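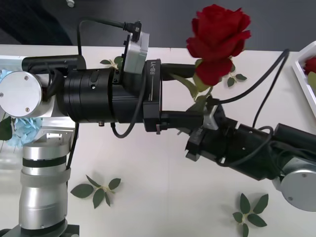 Le marégraphe de Villmont a rendu l'âme en octobre, à l'étale, avec la discrétion des vieux serviteurs. Il mesurait la hauteur de la mer depuis si longtemps que plus personne au port ne le regardait. On l'a remplacé par une page internet.

La page est très jolie. Elle affiche un niveau calculé par un modèle, alimenté par d'autres marégraphes, dont certains doivent bien tremper quelque part. Le jour du coup de vent, elle annonçait une mer sage pendant que l'eau entrait chez le glacier. Viera Hrnčiar, qui tient la capitainerie, a relevé le niveau à l'ancienne, avec une règle graduée et des bottes.

Je n'ai rien contre les modèles. Ils sont bien élevés, ne s'envasent pas et ne réclament jamais de peinture antifouling. Mais un modèle privé d'observations finit par ressembler à ces oncles qui parlent du marché immobilier sans sortir de leur salon.

Le devis de la société Plokberg pour un capteur radar neuf, pose comprise, s'élève à 3100 euros. C'est trop, paraît-il. La même semaine, on inaugurait sur le quai un panneau « Littoral connecté » dont le prix n'a ému personne, et qui renvoie par un code à carrés noirs vers la page en question.

Ľubomír Polák, hydrographe à la retraite, proposait une solution mixte : garder l'échelle de marée, la nettoyer, et installer un capteur Drostach d'occasion à côté. Deux mesures valent mieux qu'une, surtout quand elles se contredisent. On lui a répondu que le projet manquait d'ambition. Il est reparti avec son classeur — un très beau classeur, d'ailleurs.

L'ambition, en matière d'océan, consiste pourtant à noter la même chose au même endroit pendant 100 ans, sans que cela fasse une seule photo convenable. Une série interrompue ne se rachète pas. Les hauteurs d'eau de cet hiver, à Villmont, manqueront toujours, et celui qui voudra comprendre nos tempêtes devra tracer un pointillé.

En attendant, Viera descend la cale matin et soir avec sa règle. Le cahier est à la capitainerie, sur le radiateur, et on peut le consulter jusqu'à dix-sept heures, sauf le lundi.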